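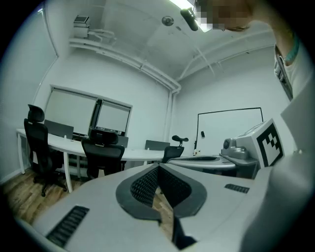 Week 4 notes — sleep, memory and why cramming feels so good

Okay, so last week I left you with the forgetting curve, and a few of you looked pretty unhappy about it. Fair enough! It's a steep drop. This week we look at what slows it down.

Start with the Bautista reading (the short one, skip the appendix). Students learned word pairs either at night or in the morning, then got tested 12 hours later. The night group had slept in between and remembered more. I love this design because it's so simple, but ask yourself what else differs between the two groups. Time of day, for one. Lunch. A whole day of people talking at them.

The follow-up had 283 students and tried to fix that with a nap group. The effect got smaller but it didn't go away — hang on to that, we'll come back to it when we do replication.

Now cramming. When you reread a chapter five times in one night it starts to feel easy, and we mistake that easy feeling for knowing it. Psychologists call this fluency. I did it all through college and I still catch myself doing it with grant forms.

What works better is closing the book and trying to write down what was in it. It feels awful. Do it anyway, then sleep, then do it again two days later.

For next time: read pages 40 to 58, and bring one page of recall notes written with the book shut. Messy is fine.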